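Toy library

A toy library is a service that lends toys, puzzles and games to households, usually on the same terms as a book library and usually with more missing pieces. Most are run by towns, schools or charities, and serve children from birth to the age at which they start asking for telephones.

Origins

Lending schemes for toys grew up in several countries during the 20th century, often in hard times, when parents had little to spend and children had not adjusted their expectations. Many began in a cupboard. A fair number remain there.

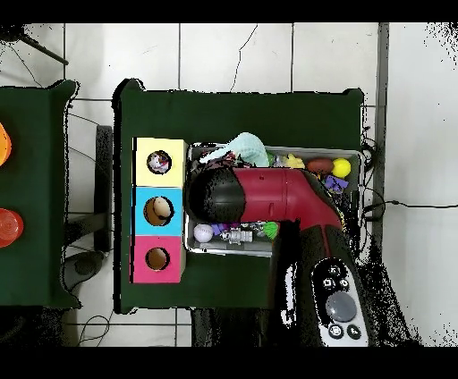 Stock

Collections lean toward things that are expensive to buy, large to store or quickly outgrown. Ride-on vehicles, train sets and play kitchens are always in demand. Drums are also lent, and tend to come back early.

Plush toys divide the field. Some libraries refuse them on grounds of laundry, while others accept them and then find that a child has formed an attachment no due date can break. The usual remedy is to sell the toy to the family and record it as "withdrawn."

Cataloging

Toys resist cataloging. A book has a title and an author, but a bag of farm animals has only its contents, and those change. The Trummer scheme, used by several small libraries, sorts toys by what the child does with them: stack, push, pretend, solve or throw. Critics point out that everything ends up under the last heading.

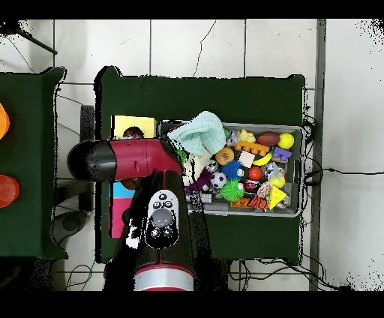

Missing pieces

Loss of parts is the central fact of the trade. Policies range from a small fine to a weary nod. The Noltedbridge Toy Library, whose catalog lists 2481 items, allows each borrower 3 toys at a time and keeps a drawer of orphaned parts, which families may search before paying. Jigsaws of more than 100 pieces are lent there "as found," a phrase borrowed from the used car business.

Cleaning

Hard toys are generally washed on return and left to air dry. Wooden ones are wiped, as soaking makes them swell. Anything with a battery compartment is opened and inspected, a duty that falls to the newest member of staff.
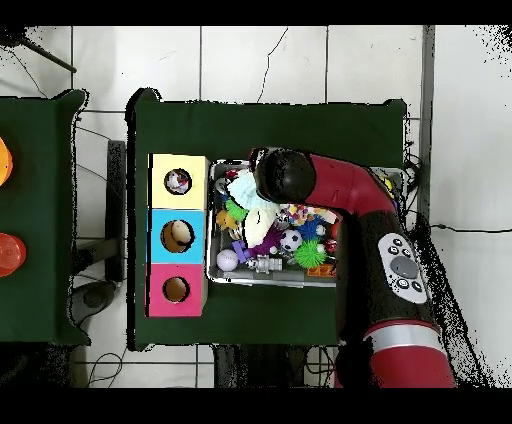 Fees

Many toy libraries charge a yearly membership. At Rimell it is 40 dollars, due in April, with a discount for families who help at the counter. Wiltel charges nothing and asks for donations, and receives a great many jigsaws.

See also: Book library; Tool library; Lost property

Page last edited 15 Jan 2026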